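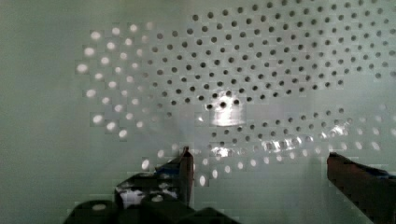

Milbridge Playbill Records

Data card and README

Release date: 15 July 2020
Maintained by: Wesau Performing Arts Archive
Language of the records: English
Format: comma-separated text, UTF-8

Overview

The Milbridge Playbill Records is a structured transcription of printed programs issued by amateur and semi-professional theater companies in the Milbridge area. It contains 2000 production records drawn from the holdings of the Wesau Performing Arts Archive and from programs lent for transcription by member companies of the Prenia theater network. Each record describes one production by one company at one venue. A production that moved to a second venue has a second record, and the two are linked by a shared production number.

The dataset covers plays, musicals, staged readings, pantomimes and children's productions. It does not cover dance recitals, concerts, school assemblies or touring professional shows, even when these took place in the same halls and their programs are held in the same boxes.

Contents of the package

productions.csv
One row for each production at each venue. This is the main table.

performances.csv
One row for each advertised performance, with the curtain time as printed.

companies.csv
One row for each producing company. The table lists 58 companies, including those no longer active.

venues.csv
One row for each hall, school auditorium, church basement or outdoor site named in a program.

credits.csv
Production roles only (director, music director, choreographer, set, lighting, costumes, stage management). The table records that a role was credited and in what words. Personal names are not included in the public release.

changes.txt
A plain list of corrections made between releases.

Fields in productions.csv

record_id: a permanent identifier. Identifiers are never reused, including those of withdrawn records.

production_no: shared by all records for the same production.

title_printed: the title exactly as it appears on the program cover, including errors.

title_standard: the title in the form used by the archive's catalog.

author_credit: "yes" if the program names a playwright, composer or adapter; otherwise "no."

company_id and venue_id: keys to the company and venue tables.

genre: one of play, musical, reading, pantomime, children.

opening_printed: the opening date as printed. Many programs give a day and month without a year.

season: the theatrical season assigned by the archive. Seasons run from fall to summer, so that a March production belongs with the shows of the preceding fall.

price_adult, price_child, price_senior: ticket prices as printed. An empty cell means that no price was printed. A zero means that admission was advertised as free.

source_type: program, flyer, poster or newspaper notice.

confidence: high, medium or low, as assigned by the second reader.
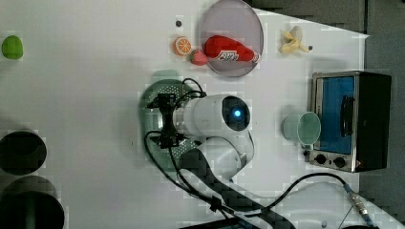
Dates that could not be placed in a season with confidence are marked "low" in the confidence field and keep an empty season. Users who need a complete run of seasons should filter on this field before counting productions by season. The archive does not supply estimated values.

Method of transcription

Programs were read from the original paper where possible and from photocopies in other cases. A first reader entered the record using a standard form. A second reader, working from the same document, checked every field and assigned the confidence value. Where the two readings differed and the document did not settle the matter, the field was left empty and a note was added to changes.txt.

Spelling was kept as printed in all fields whose names end in "_printed." All other fields were brought into line with the archive's catalog rules. Abbreviations in company names were expanded only when the full name appeared somewhere in the same document.

Flyers and newspaper notices were used only when no program survives. Some 700 records rest on a flyer or a notice alone. These records tend to be thin: they usually give a title, a venue, curtain times and prices, and they rarely give production credits. Announced performances may have been canceled or moved, and a notice would not show it.

The Ortuño Bequest

Part of the collection reached the archive as the Ortuño Bequest, a private gathering of programs kept in albums. Records made from it carry the value "bequest" in the provenance column. The album pages were trimmed by a former owner, and the back pages of many programs are missing. Advertisements, cast biographies and notes on coming productions are therefore underrepresented in this part of the data. Users studying local business support for the theater should leave these records out of their figures.

Known limitations

Coverage is uneven. Companies that kept their own files are well represented, while those that performed for only a few seasons may appear once or not at all. The absence of a company or a season should not be taken as evidence that there was no activity.

Musicals are probably overrepresented. Their programs were often printed on heavier stock, in larger runs, and were more likely to be saved.

Ticket prices have not been adjusted for inflation. Group rates, patron rates and dinner packages are recorded in the free-text notes and should not be compared with single-seat prices.

Venue names changed several times in Milbridge as buildings passed from one owner to another. The venue table gives one identifier to each building and lists its known names. In a few cases two buildings shared a name, and the assignment was made from the printed street address.

Titles in wide use can be ambiguous. When a program gave no author, a common title was matched to a published work only if the cast list agreed with it.

Quality check

Before release, a sample of 200 records was transcribed again from the source documents by a reader who had not worked on the project. Differences were corrected in the tables and entered in changes.txt. Most concerned curtain times for added matinees and the division of credits between set design and set construction.

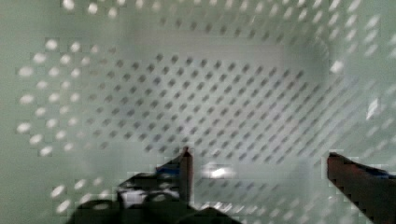 Inside of a pale green-white perforated plastic basket.

Suggested uses

The records are suitable for work on local theater history, repertory choice, the use of public and church halls, and ticket pricing among amateur companies. They have also been prepared with companies in mind that wish to check what has been staged nearby before they settle a coming season.

The records are not suitable for measuring attendance. No box office figures were collected. They should not be used to establish whether a performance license was held for a given production.

Privacy

Cast and crew lists often name minors, especially in children's productions. For this reason all personal names were removed from the public tables. Researchers with a specific need may consult the original programs in the reading room at Wesau under the usual conditions. Requests should state the companies and seasons concerned.

Terms of use

The tables may be copied, adapted and redistributed for any noncommercial purpose, provided that the source is credited. Program artwork is not part of the release, and rights in it remain with the companies or artists concerned.

Preferred citation

Wesau Performing Arts Archive. Milbridge Playbill Records. Data tables and documentation.

Corrections and additions

Companies and private holders are invited to report errors and to lend programs for transcription. A report should give the record_id, the field in question and the wording found on the document. Loaned material is returned once the second reading is complete. Corrections are entered in the next release, and the earlier value remains listed in changes.txt.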